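From: Norbert Balogh
To: Ollbridge Allotments and Gardens list
Date: 31/01/2019
Subject: Re: Steaming puddings and the old hall recipe

Normunds Luik wrote:

> Does anyone still have the instructions for the steamed puddings
> we did for the Stustondale supper? I have the ingredients on a card
> but the back of it has gone brown and I can't read the timings. I
> also want to know if the small basins can go in a bamboo steamer or
> if they have to stand in a pan of water. My sister says they must
> stand in water. We will be 25 at the supper this year.
>
> Also, is anybody else's rhubarb up already? Mine has two buds
> showing and I don't know whether to cover it.
>
> Normunds

Normunds,

I have the sheet. It was in the folder with the seed orders. The quantities are for the large basins, so I will give you those first and then what I do for the small ones.

For one large basin: 266 g self-raising flour, half that weight of suet, a pinch of salt, two tablespoons of sugar and enough milk to make a soft dough. The sheet says "milk to mix" and nothing more. I start with a small cupful and add a splash at a time. Butter the basin well, right up to the rim, and put the jam or stewed fruit in the bottom before the dough goes in. Leave two fingers' width at the top for it to rise.

Cover with greaseproof paper with a pleat in it, then foil, then string. Mrs Lukoševičius always made a handle out of the string and I would do the same. Getting a hot basin out of a deep pan without one is miserable.

Large basins take two hours. Check the water every half hour and top it up from the kettle, never from the cold tap. The small ones are done in 45 minutes if they hold a teacupful or so. I leave them in for 50 if the fruit is frozen.

As for the bamboo steamer, your sister is right for the large basins but the small ones don't need to stand in water. I have done them both ways. In the bamboo they come out a bit drier on top, which I prefer, and you can stack two baskets if you swap them over halfway. Line the basket with a round of greaseproof with a few holes in it. Keep the pan underneath at a proper boil and make sure the rim of the basket sits above the water, or the bottom slats will scorch when the level drops. I ruined one that way in April and the kitchen smelt of it for days.
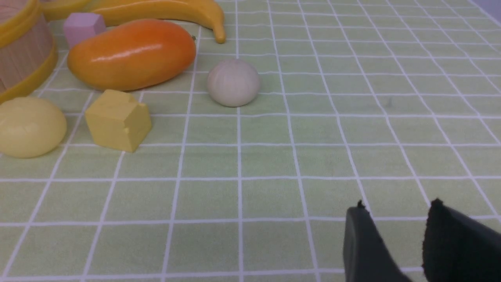
The green checked tablecloth.

On cloths for the supper: the hall tables are longer than they look, and the paper rolls we bought last time tore as soon as anybody leaned on them. I would go back to proper cloths. Checks are good because they don't show much, and you can line the places up by the squares. Anyone bringing their own should put a name on the hem in biro or thread. Two went home with the wrong people after the last supper and I still have one of them here, a white one with a blue edge, if it belongs to anybody on this list.

If you are buying a bamboo steamer, get one with a deep side. The shallow sort sold for dumplings won't take a basin with its lid of foil on. The shop in Rurnberg Street had deep ones before Christmas. Soak a new one in cold water for an hour and steam it empty once before it goes anywhere near food — otherwise the first batch tastes of hay. Afterwards, wash it in hot water with no soap and let it dry right through on its side before you put it away. Mine went mouldy in a cupboard the first winter.

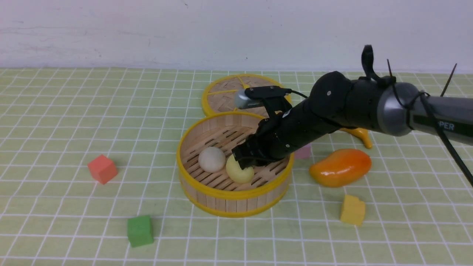

Bamboo steamer basket, with a pale yellow ball.

About the rhubarb. Mine is on plot 74 and has been showing since last week, so yours isn't early. I would put a bucket over one crown and leave the other alone. The covered one will give you thin pink sticks for the puddings but you shouldn't pull from it again this year. If you haven't mulched yet, do it now while the ground is soft, and keep the manure off the buds themselves or they rot.

The sticks want cooking for a few minutes with sugar before they go in the basin. Drain them well. I have had a pudding come out with a pool in the bottom and a raw ring round it, and it was the juice that did it. Keep the juice and warm it up to pour over.

I can lend you six small basins and one large. They are in the shed, so let me know the night before and I will bring them in and wash them. The string is in the same box.

Norbert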